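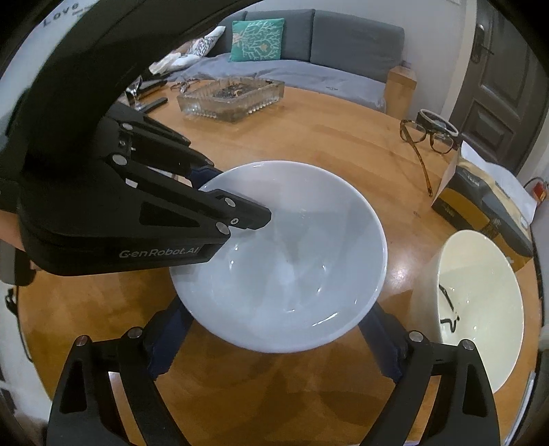

Page 3 of 38

Speaker notes: Choosing desks and chairs for a shared office
Prundano dealer training, 08/09/2019

Slide 1. Welcome. Say where the restrooms are. Phones off or silent. Handouts are the price sheet and the floor plan, one of each per person.

Slide 2. What we cover. Sit-stand desks first, then task chairs, then how to lay out a room that people share on different days. Storage is the afternoon talk, so park any questions on cabinets until then.

Slide 3. The Priltari desk. Two-leg frame, electric lift, four memory settings. Rated for 100 pounds on the top, spread evenly. Customers ask about clamping monitor arms. The back edge takes a clamp anywhere except over the crossbar. Show the crossbar on the floor model and let people feel under the top.

Go slowly on the height range. Most returns come from buyers who measured the desk they had and ordered the same height. Have them measure from the floor to the bent elbow, seated, in the shoes they wear to work.

Slide 4. Cables. The tray ships flat and is left off by a lot of installers. Ask for it to be fitted before the desk is stood up. With the desk upright it takes two people. Leave enough slack for full standing height and run the lift up and down once before tying anything.

Slide 5. The Zilletti chair. Mesh back, padded seat, arms that move up, down and in. Three things to adjust in order: seat height, seat depth, back tension. Arms last. Pause here and have everyone adjust the chair they are sitting in. Allow five minutes.

Casters: hard ones for carpet, soft ones for wood or tile. The order form defaults to hard. Check the flooring line on every quote.

Slide 6. Shared rooms. Use the March floor plan, 668 square feet, one door, windows on the long wall. Desks at right angles to the windows to cut glare. Keep the walkway behind the chairs clear with the chairs pushed back. Ask the group where they would put the printer before showing the next slide.

Slide 7. Same room with the Du screens added. They attach to the desk top and move up with it. Fabric side faces the neighbor. They cut down on distraction but do little for phone calls, so don't sell them as soundproofing.

Slide 8. Lead times. Read from the price sheet, not the slide. The slide has the old finish list and walnut is missing.

Slide 9. Questions. If the lift warranty comes up, motor and frame are covered separately and the customer needs both serial numbers. Break after this. Chairs back under the desks, please.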